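Bumard recalls 3884 scooters over rear brake cable
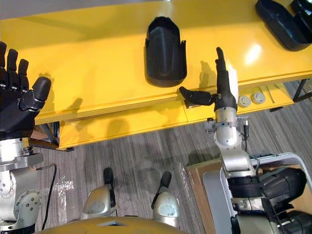
What owners need to know

Feb 23, 2021 – Scooter maker Bumard is recalling 3884 of its Canham models to replace a rear brake cable that can fray where it passes under the floorboard. The company said the recall covers scooters sold through its own dealers and through the Farías chain of stores.

The problem was first reported by a dealer in Broseslow, who found a worn cable during a regular service in January. Bumard then checked scooters at other dealers and found the same wear on several of them. In each case the cable had been rubbing against the edge of a metal bracket. If enough strands break, the rear brake lever will feel loose and the scooter will take longer to stop. The front brake uses a separate hydraulic line and is not part of the recall.

Bumard said it knows of two crashes that may be linked to the cable. Both happened at low speed and no one was seriously hurt.

"The cable itself is the right part, but the bracket edge was left too sharp on these scooters," said Olga Barrientos, head of customer service at Bumard. "We are putting in a new cable with a thicker sleeve and changing the bracket at the same time."

Owners will not be charged for the work. A dealer needs less than an hour to do it, though riders are asked to book ahead. Parts are being shipped this week, and the larger dealers will get theirs first.

Which scooters are affected

The recall applies to the standard Canham and the Canham Cargo. The electric version has a different rear brake and is not included. Scooters with a rear disc brake, sold as an option on the Cargo, are not included either.

Owners can check by giving their frame number to any Bumard dealer. The number is stamped on the frame under the seat and is also printed on the registration papers. Letters are going out to all registered owners, but people who bought a scooter used may not get one and should call a dealer themselves.

Until the repair is done, Bumard advises riders to check the rear brake lever before each trip. A scooter should not be ridden if the lever pulls all the way to the grip or if it sticks on the way back. Dealers will pick up scooters in that condition at no cost.

Riders who have already paid to have the rear cable replaced can ask for their money back. They will need to send in a copy of the repair bill. The scooter still has to go to a dealer for the new bracket.

Dealers expect a busy month

Emiliano Villalba, service manager at the Farías store in Broseslow, said the shop had started taking calls before the letters were mailed. He has moved one mechanic from sales prep to the service bay and plans to stay open later on Saturdays.

"Most people just want to know if they can ride it home," Villalba said. "If the lever feels firm, yes. Then bring it in when we have the part."

The Canham has been one of Bumard's better sellers with delivery riders, who tend to put more miles on their scooters and use the rear brake often. Villalba said the most worn cables he had seen were on scooters with more than 2000 miles – nearly all of them Cargo models.

New Canhams still on dealer floors are on hold until they have been repaired. Bumard said the change has already been made on the production line and that it does not expect the hold to affect spring deliveries.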